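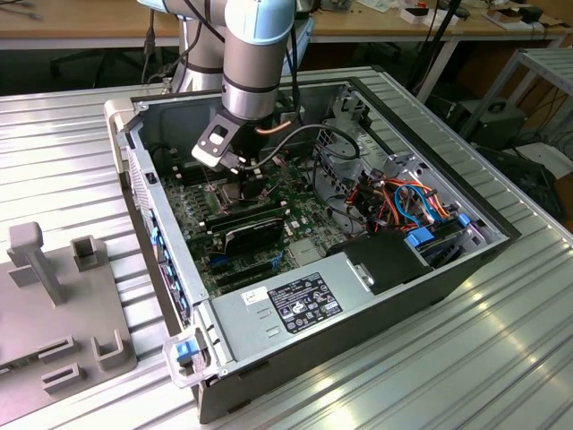 Rory Halliday表示，机械臂进车间以后，他最先感觉到的变化在手腕上：过去一个班下来，拧杯子盖都觉得费劲，如今收工后还能回家修自行车。不过他也提到，盯着设备做事比自己动手更费神，新来的同事未必马上适应得了。

Priramon公司位于Pernport的设备翻新车间日前向员工及合作单位通报了台式计算机拆装工序自动化改造的阶段情况。该工序内部定名为Niven工位，主要承担旧台式机主板区域部件的取出、复装及检查，由机械臂与操作人员共同完成。首批投入运行的工位为四个，配套的作业调度软件Cunix同步上线。

据介绍，车间常年接收企业和学校淘汰的台式机，型号杂、年份跨度大，机箱结构不统一。改造之前，内存、扩展卡和处理器的拆装全部由人工完成，员工须长时间俯身作业，手指和手腕负担较重。车间在历年的岗位健康访谈中多次收到此类反映，并据此将该工序列为首个改造对象。

改造后，机箱开盖后侧放在带槽的铝制台面上，由夹持件固定，机械臂自上方伸入机箱内部，以末端夹爪对准主板上的部件作业。开盖、理线、断开电源接头等步骤仍由人工完成。车间方面说明，机箱内线束走向差别很大，颜色和捆扎方式也不一致，现阶段交由设备处理并不合适，短期内没有调整这一分工的计划。

人员安排方面，原拆装班组共九人，改造期间未作裁减。其中四人转为工位操作员，负责上料、理线和异常处置；其余人员分别编入检测、夹具维护和来料分拣岗位。转岗员工须完成八个课时的安全与操作培训，经现场考核后方可独立上岗。培训内容包括急停操作、作业区进出规定、夹具更换以及调度软件的日常使用，课时计入正常工时。

车间同时修订了岗位说明书。操作员有权在任何时候停机，停机后无须先行请示，由当班负责人事后登记原因。停机次数不列入个人绩效。修订稿在定稿前曾交班组讨论，员工提出的意见中，有关轮岗间隔和照明的两项已被采纳：操作员每班中途轮换一次，各工位加装了可调角度的灯具。

通报也列出了尚未解决的问题。一是部分老型号机箱的卡扣位置特殊，现有夹具无法可靠固定，此类机器仍转入人工台处理。二是异常提示的文字过于简略，操作员往往要翻查手册才能判断故障类别，软件维护人员正在重写提示内容。三是班组内部对工作节奏的看法不一，有员工认为等待设备完成动作的时间零碎，既不能休息，也不便安排其他工作。车间已就此征集建议，尚无定论。

在试运行阶段，车间共安排1000台旧机经由新工位处理，每台均由检测岗复核并留存记录。复核结果将作为后续调整夹具和作业顺序的依据，待汇总完成后在车间公告栏公布。

关于员工较为关心的薪酬问题，车间负责人答复称，转岗人员原有工资等级保持不变，夹具维护岗另设技能津贴，标准按现行岗位津贴办法执行。今后如有新增工位，操作员岗位优先在内部招聘，报名条件不设学历要求。

按照计划，车间将于10月对Niven工位的运行情况进行评估，评估内容包括设备状况、返工情况及员工意见。评估期间，人工拆装台全部保留。是否将同类设备用于笔记本电脑的拆装，须待评估结束后另行研究。

员工如对岗位调整或培训安排有疑问，可向当班负责人提出，也可直接向人事部门提交书面意见。

（Priramon公司Pernport车间供稿　2019年3月24日）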